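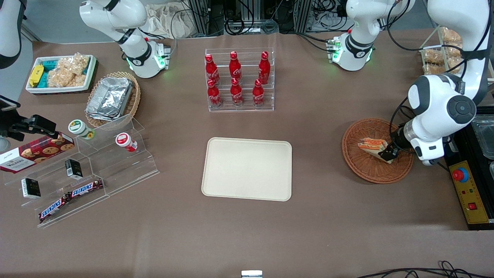 T. Jitaru

Papers > Gososora Food Retail Notes > 4. Setting out the counter

4.2 Where the sandwiches go

I'll admit this was my favorite part of the whole study, because I love a well-filled snack counter! Figure 3 has our layout on the brown tabletop, with a sandwich just over the round wicker basket. The drinks are the easy bit: six red Coca-Cola bottles in a clear rack, three behind and three in front. The small stuff (Snickers bars, the Walkers shortbread, a couple of little jars) went with the clear stepped stand, and the bagged snacks got a white tray of their own.

We tried 2 layouts at the Busto shop and collected 624 comment cards, nearly 500 of them usable. People had strong feelings about baskets. Wicker read as "fresh" to a lot of them, even on 34 cards that never mentioned the food at all, and I still don't quite know what to do with those. The beige tray in the middle stayed empty in this version. In the Cukell layout it held pastries, and I come back to that in 4.3, along with the foil trays, which I'd move farther from the sandwiches next time.

Figure 3. Counter layout with round sandwich basket.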